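Inicio Foros Hogar y taller Buscar Entrar

Aceite o barniz para una mesa de madera clara que se usa a diario

2022-02-03 – tema abierto por rakiya_n

rakiya_n escribió:
Buenas a todos. Llevo semanas leyendo hilos viejos y cada vez tengo más lío. Tengo una mesa de madera clara, maciza, creo que haya pero no pondría la mano en el fuego, y quiero protegerla sin que se me ponga naranja. La anterior la barnicé yo con un sintético de bote y a los dos inviernos parecía un flan. En esta se come, se corta pan, los niños pintan y mi marido deja el café donde le da la gana, así que ya os podéis imaginar. En la tienda me han intentado vender un aceite de la marca Clarum y una cera de Kikard, y el chico me dijo que con cualquiera de los dos iba sobrada. ¿Alguien los ha usado? El tono que busco es el natural, clarito, como de tablero recién lijado.
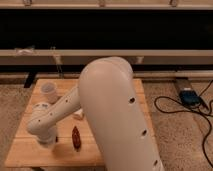

Foto: rakiya_n

Ya la tengo lijada a 120 y me falta la pasada fina. Se me olvidaba: no quiero brillo. Nada de nada. Mi suegra tiene un aparador que te deslumbra cuando entras al salón y no quiero acabar igual, jaja.

sowerby_roy escribió:
Hola, Rakiya. Yo soy de barniz al agua, ya lo aviso. Mate, dos manos finas, lija suave entre una y otra y a vivir. Probé el aceite en una mesa de cocina y acabé hasta el gorro: cada pocos meses otra vez a sacar el trapo, y los cercos de los vasos aparecían igual. Del Clarum no puedo decirte, lo que usé yo era de otra casa. Eso sí, no compres el barniz más barato de la estantería, que luego amarillea y echamos la culpa a la madera.

Por cierto, lo de Roy es mi nombre de verdad, Roy Sowerby, que siempre me preguntan si es por el de Blade Runner.

marisa_del_torno escribió:
Pues yo al revés, Roy. El barniz queda precioso el primer año y luego llega un golpe, salta un trocito, entra agua por ahí y te sale una mancha gris que ya no quitas si no lijas la mesa entera. Con el aceite repasas solo la zona fea y listo. Tengo la de mi comedor con aceite desde hace 6 años y la he repasado en noviembre, sin prisa, una tarde con la radio puesta.

Lo del tono es otra historia. El aceite siempre calienta un poco el color – la haya se va hacia la miel aunque el bote ponga «incoloro». Si lo quieres clarito de verdad, busca uno con una pizca de pigmento blanco. Haz la prueba por debajo, en una esquina, y espera a que seque del todo antes de decidir.

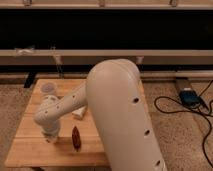 Y no te pases con la cantidad, por favor, que es el error que hemos cometido todas. Se echa poquísimo, se extiende con un trapo de algodón, esperas un cuarto de hora y retiras todo lo que sobre. Si lo dejas ahí encharcado se queda pegajoso y eso ya no seca ni en agosto. Los trapos, extendidos al aire libre, nada de hacer una bola y al cubo, que se pueden prender solos.

rakiya_n escribió:
¡Qué susto lo de los trapos! No tenía ni idea, yo los habría tirado a la basura tan tranquila. Apuntado. Una duda, Marisa: ¿a qué grano llegaste? He leído a uno que subía hasta 1000 y me pareció una barbaridad.

sowerby_roy escribió:
Es una barbaridad. Con el poro tan cerrado el aceite casi no entra. Yo me plantaría en 180, aunque sigo diciendo que barniz. Lo del golpe que salta pasa si das capas gordas, con manos finas aguanta mucho más de lo que cuenta la gente del aceite.

marisa_del_torno escribió:
En 180 yo también, mira, en algo estamos de acuerdo. Y entre medias le pasas un trapo húmedo para que levante el repelo, dejas secar y das la última lijada muy suave. De lo demás no me bajo del burro: una mesa con niños necesita algo que se pueda arreglar por trozos.

olaniyan_79 escribió:
Me meto donde no me llaman. La cera de Kikard sola, en una mesa de comer, no. La puse en un escritorio y en cuanto apoyas algo caliente se marca. Encima del aceite sí, como remate, y deja un tacto muy agradable. Ojo también con el precio, que el bote pequeño en mi zona está por unos 6 euros más que en otras tiendas. Yo lo pido a Vusthorpe y me llega bien.
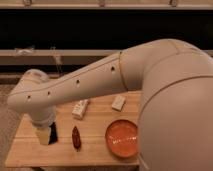 Última modificación: ayer, por rakiya_n

rakiya_n escribió:
Bueno, decidido: aceite con pigmento blanco y luego ya veré si le doy cera. Lo siento, Roy, me ha convencido lo de los trozos, pero me guardo tu consejo para la estantería del pasillo, que esa no la toca nadie. Este finde hago la prueba por debajo. ¿Cuánto dejáis entre mano y mano, un día entero? En el bote pone ocho horas y en casa hace bastante frío por la noche.

sowerby_roy escribió:
Sin rencores, jaja. Con frío, el día entero como poco. Y ventila.

Temas relacionados
Cercos blancos de vasos en mesa barnizada
¿Haya o arce? Cómo distinguirlos
Lijadora orbital para principiantes
Cera sobre aceite: dudas con el secado
Encimera de madera junto al fregadero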